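How to ask your insurer to pay back a wound dressing

Last September my skin graft clinic changed me to a newer dressing, and the insurance refused the first invoice of 873 francs. After the second letter they paid me back 621. I write down the steps which worked for me.

1. Ask the clinic for the exact product name and the article number. "Special dressing" on the invoice is not enough.

2. Check if the product is on the reimbursement list of your country. Look at the maximum amount also. Mine was 69 per piece.

3. Ask the doctor for a short letter. It should say which dressings you used before, for how many weeks, and why they were stopped.

4. Send the invoice, the letter and the list page together. Keep a copy of everything.

5. If they refuse, write again before the deadline in the refusal. Gwilym Lewis at the Marinescu patient office read my second letter and removed half of it, and it became much better.

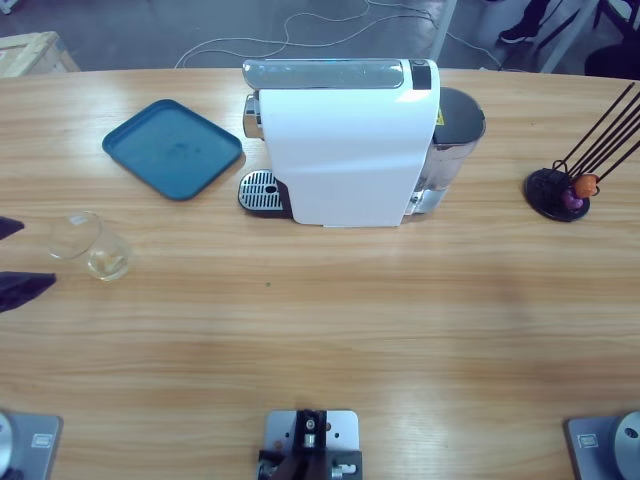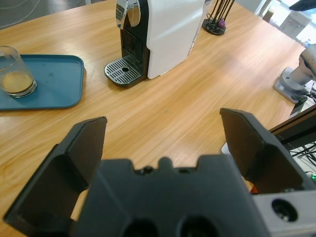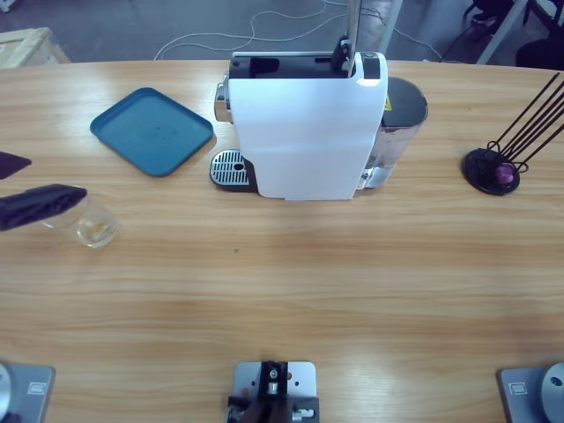 The appeal letter should fit on one page. Begin with your policy number and the date of the refusal, then answer only the reason they gave you. Write it in one sitting, when you have one free hour and the papers are in order. I made myself a coffee from the capsule machine, put the phone in another room and finished before lunch. Send it by registered mail and write the tracking number on your own copy.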